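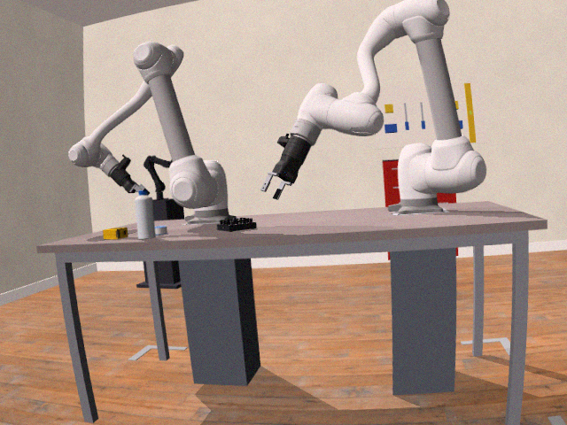 Brian Simiyu reckons the gripper should never have been allowed to close on the cap in the first place, and his comment on the first upload is why this set got its own release. Thanks Brian!

Predeo bottle faults, simulated, two arms

900 episodes, all rendered. In 61 of them the left arm comes down too low and the fingers pass straight into the lid. The contact solver then flings the bottle off the table — spectacular, and useless for training unless it's labelled. Now it is!

Fields: episode, fault, fault_step, arm

Cause: a stale tool offset in the Korletey scene file, 27 mm short. Fixed in the June build. The faulty runs are kept on purpose, in the folder called faults.

Known problems: 3 episodes have no fault_step. Please don't tune a real arm's force limits from these numbers.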